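Setting up the kitting cell after a bin swap

I look after the small-parts kitting cell at Zestham, the one that picks a motor, a round board and the wiring and lays them out in the middle tray. Every time we change over to a new batch I redo the layout from scratch, and I've had enough people ask me how that I'm finally typing it up. It's not hard, but it does go wrong if you rush it (ask me how my first December went!).

Start with the arm parked and the cell locked out. Wipe the table down, then put the yellow bins back in their pairs, left and right, with the steel tray between them. Line the tray with clean white paper before any parts go in the bins.

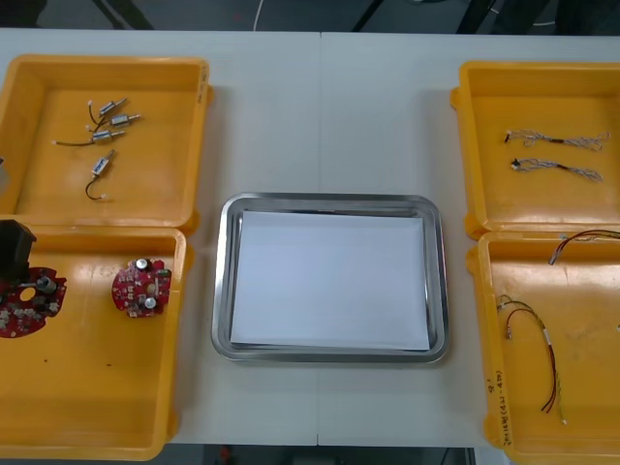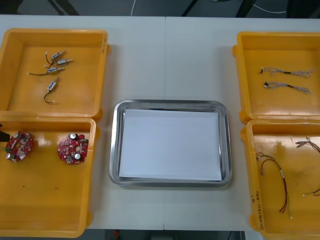 Motors top left, red boards bottom left, braided harnesses top right, the other wiring bottom right. Leave the tray empty for now.

Etelka Gulyás wrote in after my last page to say she skips the paper on her cell and runs straight on the bare steel. She gets away with it by turning her lamp to the side, and she reckons changing the paper is the one job that always gets forgotten on night shift. Fair enough, Etelka! I tried it for two shifts and the camera kept picking up the shine as a part, so I've gone back to paper. If your light is softer than mine, give it a go.

OK, on to the camera. Open the layout page in Plereron (that's our cell software, yours will have something like it) and load the last good job. You'll get the old pick zones drawn over the live view. They'll be off by a bit, they always are. Drag each zone so it sits on the floor of its bin, well inside the walls. I used to run mine right up to the wall and the fingers would clip the plastic on the way down, which makes a horrible noise.

Next, teach the tray. Jog the arm down slowly over one corner until the fingertips are just above the paper, save the point, and do the same at the opposite corner. My saved height for this job is 492, but please don't copy that number, your table isn't my table. Jog it yourself.

Now the wiring, and this is where I spend most of my time. Motors are easy, they're a nice solid lump. Leads are not. Set the pick point on the motor body or on the connector and never halfway along a wire, or it'll swing and catch on whatever is next to it. Spread things out by hand so the leads aren't crossing. For the harnesses I pick near the connector end and lift slowly, then pause before moving sideways.

Run 9 dry cycles at low speed with your hand by the stop button. Watch the fingers and ignore the screen. If they drift the same way every time, your corner points are off, so teach them again. If they drift all over the place, check the finger screws first. Mine work loose, and I change the pads every 4,000 picks whether they look worn or not.

Once it's behaving, bring the speed up a notch at a time and save the job under a new name. Don't overwrite the old one. I did that once and Magdolna Bíró still brings it up.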